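Vorführen statt programmieren — Notizen zur Sitzung am Mittwoch

Für alle, die letztes Mal gefehlt haben: Wir waren bei der Frage stehen geblieben, wie die Bewegung überhaupt in den Roboter kommt. Zwei Wege haben wir besprochen. Beim Führen mit der Hand (kinästhetisches Vorführen) packe ich den Arm und schiebe ihn dorthin, wo ich ihn haben will. Geht schnell, fühlt sich gut an, aber mit zwei Armen und zehn Fingern wird es eine ziemliche Turnübung! Beim Fernsteuern sitze oder stehe ich daneben, und meine Handbewegungen werden übertragen. Dafür fehlt mir dann das Gefühl in den Fingern, und genau daran scheitern am Anfang fast alle.

Hendrik Martens hat gefragt, wie viele Vorführungen man denn nun braucht. Kommt drauf an, leider. In Menddale haben wir für eine einzige Aufgabe 218 aufgenommen, davon blieben 182 nach dem Aussortieren übrig. Raus flog alles, wo der Mensch gezögert oder mitten in der Bewegung die Strategie gewechselt hat. Ein Zögern lernt das Modell nämlich brav mit — ich habe mal einen Roboter gesehen, der vor jedem Griff eine Denkpause machte wie sein Lehrer.

Trinity Thibodeaux wollte wissen, ob man langsam vorführen soll. Lieber gleichmäßig als langsam. Und bitte immer aus leicht verschiedenen Startpositionen!
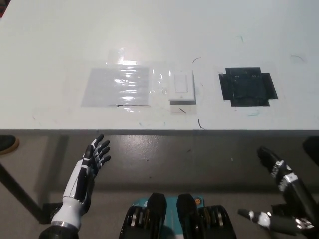 Bei Kontaktaufgaben bin ich pingelig, und die Übung 2 ist so eine. Einen Schalter zu drücken klingt nach nichts, aber der Finger muss an der richtigen Stelle ankommen, Druck aufbauen und wieder weg. Der Wippschalter liegt flach auf dem Tisch, die Wippe zeigt nach oben, ihr kommt also von oben und nicht wie an der Wand von vorn. Überlegt euch vorher, welche Hand drückt und wo die andere solange bleibt. Die durchsichtige Folie links davon spiegelt und wirft Falten, da lohnt sich ein Blick auf die Kamerabilder, bevor ihr loslegt.

Bis zum nächsten Mal: Skizziert den Ablauf für einen Tastendruck in Phasen und schreibt dazu, woran ihr eine misslungene Vorführung erkennt. Eine halbe Seite reicht. Abgabe bei Mohcine Abdel Rahman, gern auch handschriftlich.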